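About us

Dorside Bench is a small firm in Jaltthorpe that tries out robot grippers, arms, cameras and controllers, and then writes down what happened. People pay us for this, which still surprises the bank.

We started with one arm, bought second-hand, and a disagreement over which of two grippers was better at holding a pen. Both suppliers said theirs. We spent a November finding out, wrote 17 pages on the subject and sent them to a packaging firm that had only asked for a yes or a no. They came back with another gripper and a purchase order, and we have been at it ever since.

These days we have 12 grippers on the shelf and a bench that is seldom free. Most of what we pick up is dull by design: cups, markers, cartons, bags, things with lids. Anyone can make a gripper look good with a steel cube. A marker is thin, smooth and keen to roll away, and it has ended more sales demonstrations than any of our reports.

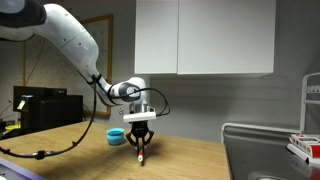
Do you only test grippers that you sell?

We don't sell any. Customers send us the gripper they are thinking of buying, or ask us to hire one in, and we charge for the time on the bench and the report. The gripper goes back afterwards, usually cleaner than it came.

How we work

Each gripper gets the same set of objects, the same arm and the same number of tries. The longest comparison so far ran to 1,962 picks. A drop is a drop, even if the object lands the right way up. We do not count "nearly", although suppliers on the phone often do.

Cameras and controllers get similar treatment. We move the lights, swap the tabletop and put the object where it isn't expected. Zulum, our own logging program, keeps the score. It was named late in the evening and the name stuck, as did several of its early faults. The current version has fewer of them.

The Aerts list is our other home-made tool: a set of questions we ask before anything is bolted on. Will the cables reach when the wrist turns? What happens to the object if the power goes? Who has the manual, and is it for this model? Our customers tend to skip to the last page of the report, but the list has saved them more money than the scores have.

What we don't do

We don't design production lines, give out awards or put badges on people's boxes. We have been asked for a badge. We sent a table of results with 924 rows in it, and the request was not repeated.

Working with us

Send the gripper, its fittings and a few of the things you really want picked up, including the awkward one. A short comparison takes a couple of weeks. Visitors are welcome at the bench by arrangement, and there is tea - bring your own biscuits.

Page last updated 23/09/2022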